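The case for the single-letter label
By Kimutai Nzioka
January
12 comments

Small stockrooms tend to over-label. A typical packet in the stores I have worked in carries a part number, a description, a date, a quantity and the initials of whoever sealed it. Most of this is never read at the moment of picking. My position is that the label on the packet should carry one handwritten letter, and everything else should be kept in the book.
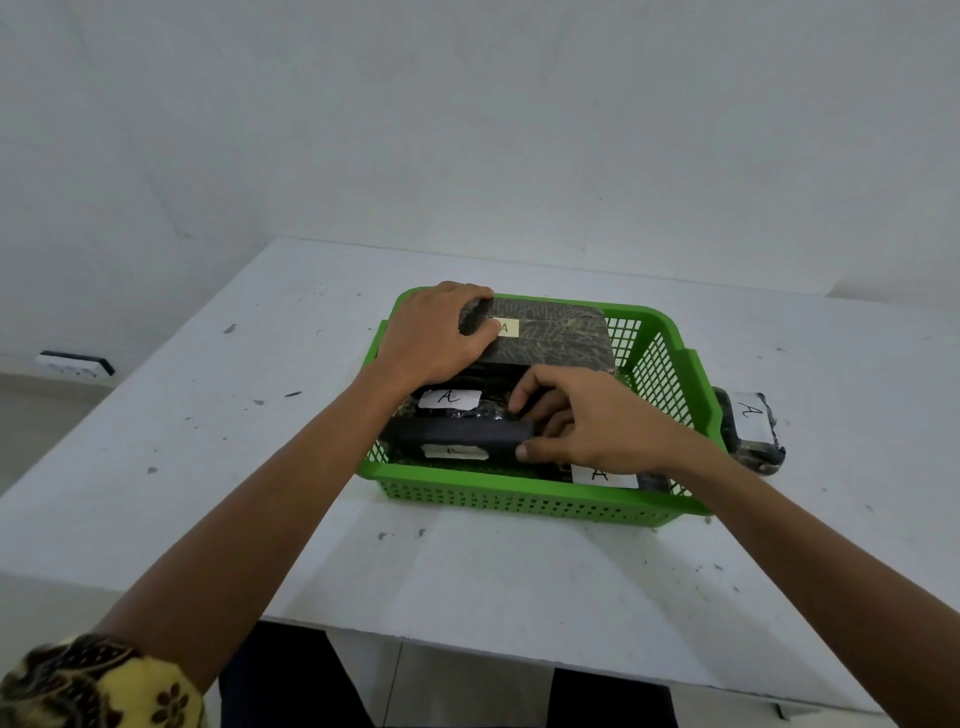
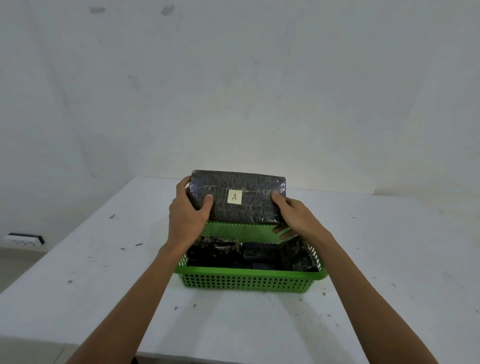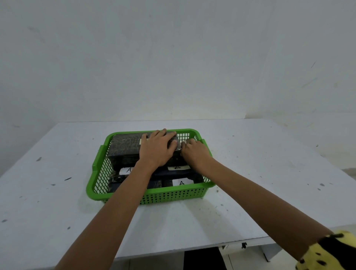
The purpose of a packet label is to answer one question at arm's length: does this item belong in this container? A part number answers a different question and takes longer to read. Dark wrapping makes the difference worse, as creased plastic throws back light in streaks and small print on or near it is hard to pick out. A capital A in marker on a pale square can be read from a standing position without turning the packet over. When every packet in a green basket carries an A, a B among them would be found by eye, with no reference to a list.

The usual objection is loss of information. A letter does not say what is inside. This is correct, and I consider it acceptable. The contents are recorded against the letter in the stock book, one page per letter, and the page is consulted when goods come in and when they are issued. Between those two events the packet is only stored or moved, and for both of those operations the letter is enough. At Anwood we ran 58 lines this way on a two-tier scheme – a letter for the basket and a shelf number for the bay – and the book was opened less often than under the old system.

The second objection is that letters run out. They do, at 26, or a few fewer if I and O are dropped, as they should be. A store with more groups than that needs a second character. It does not need a sentence. Economou, where I spent a winter on returns, had 1367 lines and never went past two characters on the packet.

Three points of practice matter more than the choice of alphabet.

Position. The label goes on a broad face, near the middle. A label at the end of a packet disappears under the packet stacked on it, or under the hand that holds it. In a basket with two layers the lower labels will be partly hidden in any case, and a central label on the upper packet at least leaves one full letter showing.

Contrast. Pale paper or tape, black marker. Colored tape looks organized and reads badly under warm light. I have tested this with Plerkus tape in yellow, white and red, and red was the only one I had to take back off.

Container. An open basket with perforated sides is preferable to a lidded box. The contents can be partly seen through the wall, and the top layer can be checked without opening anything. Dust is the cost. For goods already sealed in plastic it is a small one.

Printed labels have their place on outgoing goods. Tralta sells a decent desktop printer, and I would use it for anything leaving the building. Inside the building a marker is faster, and a wrong letter is corrected in eight seconds with a second strip of tape.

I am aware that barcode systems solve all of this at a higher price. Stores that have a scanner at every bench should use it. Most small stores have one scanner, and on Friday afternoon it is usually on charge.

12 comments | 8 shares

Recent posts
Shelf numbers: start at the floor or at eye level?
When to retire a stock book
Tape widths compared
Weighing as a substitute for counting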